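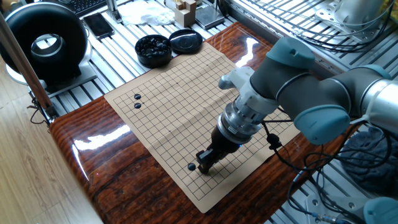
4. Calling and Running Between the Wickets

4.1 What we counted

Running between the wickets gets very little attention in club cricket, and we think it deserves a great deal more. A pair of batters who run well can keep a score moving on a slow pitch, upset a good bowler's length and drag fielders into places where they'd prefer not to stand. None of that shows up in a batting average. The aim of this part of the study was to look closely at one small piece of it, the call, and to see how much the timing and wording of a call had to do with what followed.

We logged 942 calls from 20 matches in the Clivalstead league, all of them on balls hit in front of square or just behind it. Balls that crossed the boundary without either batter setting off were left out, as were byes and leg byes, which have a rhythm of their own and would make a fine study for somebody. A call was any word spoken by either batter between the moment of contact and the moment the runners crossed. The first word was coded as yes, no, wait or other. Second and third words were coded separately, and they turned out to be the most interesting part of the whole exercise.

Funmilayo Ojo coded every call from the sound recordings before looking at the scorebook, so that the result of the ball could not color her reading of a late or mumbled word. A second coder then worked through the four noisiest matches, two of them at the Staniforth ground, where the road runs close behind the sight screen. The two coders disagreed mostly on the gap between "wait" and "other," and we settled those cases by listening together.

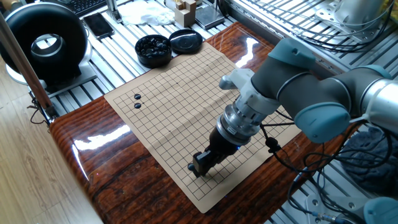

Timing was taken from the sound of bat on ball to the start of the first word. We had expected early calls to be the good ones, and for hits along the ground to a fielder in the ring they were. Pairs who called before the ball had passed the bowler were much more likely to complete the run without a throw at the stumps. For balls hit in the air the picture flips over completely! An early yes to a lofted shot often had to be taken back, and a call taken back is where the trouble starts.

4.2 The second word

Most calls had only one word in them. When there was a second, it usually repeated the first, and repeats did no harm at all. Several pairs shouted "yes, yes, yes" the whole length of the pitch and ran beautifully. What hurt was a second word that contradicted the first. A "yes" followed by "no" produced a direct shy at the stumps far more often than any other pattern in the data, and it accounted for more of our run outs than every single-word call combined.

"Wait" followed by "yes" behaved quite differently. On paper it is also a change of mind, and we had grouped it with the reversals in our first draft of the coding sheet. The recordings soon talked us out of that. Batters who hear "wait" stay balanced, a few steps down the pitch with the bat in the hand nearer the ball, and can go either way. The later "yes" costs them a little time and almost none of their confidence. Coaches have been saying this to juniors for generations, and it was a real pleasure to hear it come through so clearly on tape, match after match.

There was also the question of who calls. The usual rule gives the striker the call in front of the wicket and the non-striker the call behind it. Pairs followed the rule on most balls, but in the last overs of an innings it began to fray, with both batters calling at once. Double calls that agreed were harmless. Double calls that disagreed were rare, and when they came both runners tended to stop dead, which left the fielder with all the time in the world.

Figure 1. Gripper above a paper Go board on a wooden table.
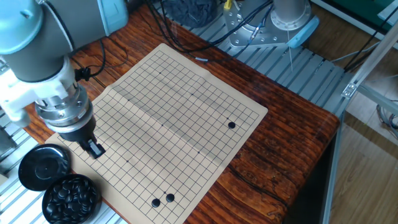
4.3 Regular partners and new ones

We split the pairs into those who had batted together often and those who had not, using the club's own scorebooks for the season. Regular partners called later on average and used fewer words. Some of the best running we recorded had no call in it whatsoever: a glance, a step, and both were off. We coded these as silent runs and kept them apart from the main table, but they deserve a mention because they are so good to watch (and so hard to hear, which made Ojo's job a tricky one).

New partners called earlier and louder. They were no slower to complete an easy single, which surprised us. The difference showed up on the second run. Regular partners turned already looking at each other, while new partners turned looking at the ball, then the partner, and the time lost in that extra look was enough to make a comfortable two into a tight one. Several promising second runs were simply never tried.

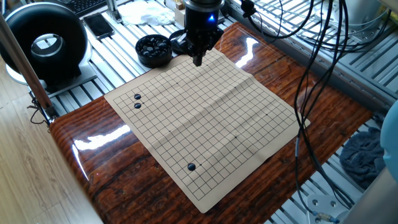 We were able to test one simple change. Before the last part of the season, the Pelumer side gave 30 minutes of midweek practice to calling on the turn, with each batter required to say a word before the bat touched down. The Guvico side kept to its ordinary practice. Pelumer pairs tried more second runs afterward and were run out no more often than before. Guvico's numbers stayed where they were. Two clubs can't settle the matter, and Pelumer did play on firmer, quicker outfields in those weeks, so the comparison should be read with care. Still, the players took to the drill at once, and it needs only a bat each and a strip of grass.

4.4 Limits of the recordings

The microphones were placed at the stumps, so a call made in the middle of the pitch came through weaker than one made at either end. Wind took a few calls away entirely. We also have no way of coding a raised hand, which many batters use to say no, and some of the runs listed as silent may have had a hand signal in them. A wide shot of the pitch lined up with the sound would fix this, and we plan to add one for the junior matches, where the calling is louder, less tidy and a joy to listen to.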